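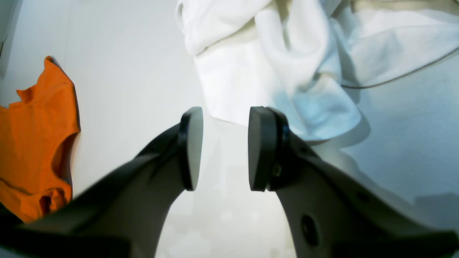

Heiðrún Stougaard asked after the last report whether a machine that needs a person standing next to it has saved anyone any work. The question was put to the whole team and it sets the order of what follows, beginning with attended time.

Progress report, January
Household and shop-floor chores, work package 4
Submitted to the Vaughan program office

1. Attended time

In the previous period an operator stayed at the table for every fold. In this period the operator stepped back to the desk and returned only when the controller stopped and called. Over the main test series the controller called 11 times. Most calls came at the start of a cycle, when an item had to be separated from others and a usable edge found. Once two good grip points existed, calls were rare.

We do not yet claim a labor saving. A practiced person at the Skanside laundry counter folds a T-shirt faster than our cell does, and does not have to be called back. What has changed is that one operator can now do other light work during a cycle, such as labeling or sorting returns.

2. Folding
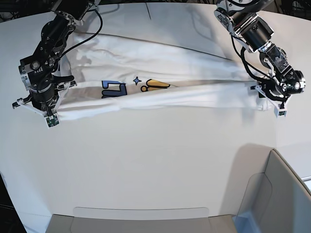
Birdie Wojcik
Technical lead, work package 4

The two-arm sequence for T-shirts is now stable enough to leave alone. Both grippers take the garment at opposite ends, pull it taut over the table, and lay it down with a fold. Tension is the sensitive setting. Too little leaves wrinkles that carry through to the next fold; too much drags the fabric out of one gripper, usually on thin knits.

Towels remain harder than shirts. Thick fabric bunches when lifted from one side, and the planner still confuses a rolled fold with a hem. Zahira Rondonuwu has rewritten the edge search to try 4 candidate points before it calls the operator. The old version gave up after the first.

Not attempted in this period: fitted sheets, socks, anything with buttons.

3. Shop-floor tasks

The restocking trial at Zistitz was shortened. Boxed goods went onto the shelf without trouble. Soft packs did not, and staff had to straighten them afterward. Lama Atallah's recommendation is to drop soft packs from the trial and keep the boxed goods, and I agree. The Stelent shelf fixtures arrived late and have been mounted but not calibrated.

4. Changes to plan

The 13 garment types in the original plan are reduced to 12. Fitted sheets move to the next phase – the tooling for them does not exist here yet. No change to the budget is requested.

5. Next period

Towel handling comes first, followed by calibration of the fixtures. Gunnlaugur Þorgeirsson will log attended time separately for separation, folding and stacking, so that the next report can answer the question at the top with figures for each step.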